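3.2 Toy produce as a stand-in for food

Much of the work on children's willingness to eat vegetables relies on play materials. Balogun and Fortin, in the study that started this line, let preschoolers handle toy vegetables for a week and reported that they later tasted more of the real ones. The result has been cited freely in teacher guides – more freely than its 46 families can support. A toy has no smell, no bitterness and no give under the teeth. A green chili pepper (Figure 1a) is a hard case, as the real vegetable is disliked for its heat, and a toy teaches a child only its color and outline.
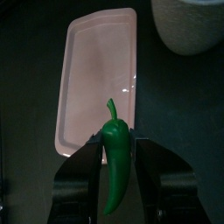

3.3 What the parent reports measure

The Coscombe survey collected almost 3000 parent reports and found that homes with toy food also served more vegetables. We doubt that the toys had much to do with it. Parents who buy play food may also be parents who cook, and the survey did not ask about cooking. Bermúdez raised the same point about the Kerekes follow-up, where the link shrank once grocery spending was taken into account.

There is also the matter of who fills in the form. Pîrvu compared parent diaries with lunch trays weighed at school and found that the diaries ran high, most of all for green vegetables. No correction for this appears in the later papers we read.

Setting is a further problem. Children eat in kitchens and noisy lunchrooms, with siblings reaching across them, while much of the evidence on objects and attention comes from controlled spaces. A black tabletop with dark fabric around it (Figure 1b) has little in common with a family table – and a preference shown against a plain background may not last through one ordinary supper.

Figure 1. (a) Toy chili pepper. (b) Tabletop inside a dark fabric enclosure.

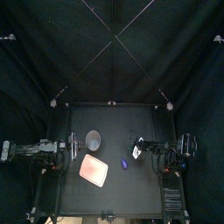

3.4 Claims we set aside

We left out studies that counted touching a vegetable as accepting it. Lazăr defends the measure as an early step toward eating, but offers no data past the first month.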